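Spring walk-through checklist for the shop and stockroom, with my comments

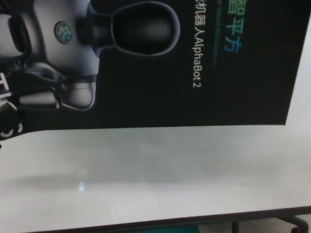

Isabelle Petrenko wrote back on last year's list that it skipped the ladders completely and that the stockroom part read like I'd filled it in from the front counter. Fair enough, Isabelle! Ladders are in, and I did the stockroom first this time, with a flashlight and my good shoes off.

I go through this every April before we open, starting at 7:30 in the morning while the place is quiet. Mark each line OK, FIX or ASK, and please write something next to anything that isn't OK (a bare FIX tells me nothing a week later).

DOORS AND WALKWAYS

Front door opens fully and closes by itself: OK
The closer is a little slow in the last few inches. I can live with that.

Back door opens from inside without a key: OK

Path to back door clear: FIX
Flattened cartons again, plus the folded display stand from Furelance that we keep meaning to send back. I moved it all to the cage, but it'll creep out again unless we pick a real spot for it.

Floor mats flat, no curled corners: FIX
The one by the register has a corner that catches your toe. I taped it. Tape is not a fix, I know, so I left the line open.

Aisles wide enough for a stroller or wheelchair: OK
I pushed the big cart down every one of them and only bumped the greeting card rack, which was my driving.

SHELVES AND STOCK

Tall shelving anchored to wall: OK
I pulled on every upright. The Pavix units are solid, and the older ones by the window wobble a tiny bit but the brackets are tight.

Load label readable on each bay: FIX
Bay 2 has lost its label. The others say 75 pounds per shelf, and I'd treat bay 2 the same until the new sticker goes on.

Heavy items stored between knee and shoulder: FIX
Somebody put the paper reams up top. Please don't! They come down a lot faster than they go up.

Boxed toys and gifts stacked no more than 3 high: OK
Much better than last spring, when the whole puzzle section was leaning like a bad haircut.

Nothing stacked close to the ceiling sprinklers: OK

LADDERS AND STEP STOOLS

Feet have all their rubber: FIX
The short stool is missing one foot. It's in my office with a note on it, so if you can't find it, that's why.

Spreaders lock open: OK

Ladder number matches the sheet: ASK
The sheet says 764 and the sticker is too scuffed to read. Isabelle, do you remember if this is the same ladder we bought with the Larkonik shelving?

ELECTRICAL AND LIGHTS

No extension cords used as permanent wiring: FIX
The window lights. I'm getting a quote from Štěpánek for a proper outlet.

Exit signs lit: OK

Panel door clear and closed: OK
Somebody had hung an apron on it. The apron now lives on a hook.

FIRE AND FIRST AID

Extinguishers hung, gauge in the green: OK

First aid kit complete: FIX
We're out of the small bandages and down to a sad little roll of tape (see floor mats). I'll pick up both on my way in.

Emergency numbers posted by the phone: OK

Leave your own notes under mine, and initial them so I know who to bug.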